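Nornico gripper kit, four months in

Thursday, June 17, 2021

Quick one tonight, I have a load of washing to get through and a firmware update that won't finish. People keep asking if the Nornico kit is worth it. Short version – yes, mostly, with one big grumble. 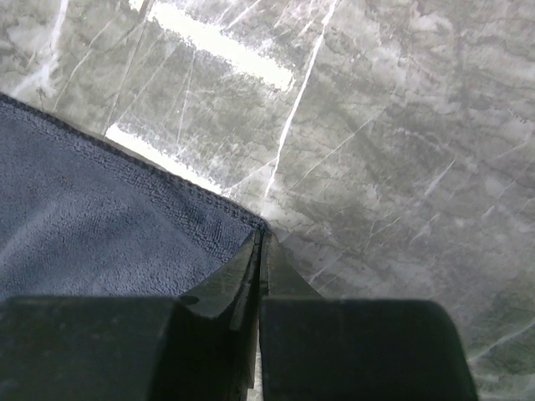
I bought mine in February from Dorel. $828 for the arm mount, the two-finger gripper, the wrist camera and a year of the Wirnico software. Shipping was slow. Box was fine. One bag of screws missing and they mailed it out without any fuss, so points for that.

Setup took me a whole evening. The manual is 63 pages and half of it is safety warnings in very small type. Skip to the calibration chapter, do that twice, then go back and do the cable routing properly. I did it the other way round and had to pull everyting apart.

Now the towels. Cloth is what I wanted it for and cloth is where the cheap kits fall down. The stock pads on this one come to a narrow tip, good for getting hold of a corner. Microfiber is the easy case, plenty of pile to bite on. Thin cotton napkins are much worse, it grabs two layers or none. Gethin sells a softer pad set that fits the same mount and I've got those on order, will report back.

I logged 316 corner picks on towels last month. 294 held. Good enough for me at this price, your standards may be higher.

The grumble – Wirnico. The camera view is nice and close but the software hates shiny surfaces. Any strong reflection on polished stone and it wants to call it an edge. There's a glare setting buried under Advanced, turn it up to high and leave it there. Also turn your overhead light off if you can. I wrote to support and got a polite reply saying its on the list. It was on the list in the spring too.

Other bits. Grip force slider is way too touchy at the low end. Fingers scuff easy. Cable could be a foot longer. The app logs you out every time the laptop sleeps, drives me nuts.

Would I buy it agian? Yes, for fabric. If you only want to move blocks and cups, get the smaller Dorel bundle and keep the change.

Napkin tests next, once the Gethin pads get here.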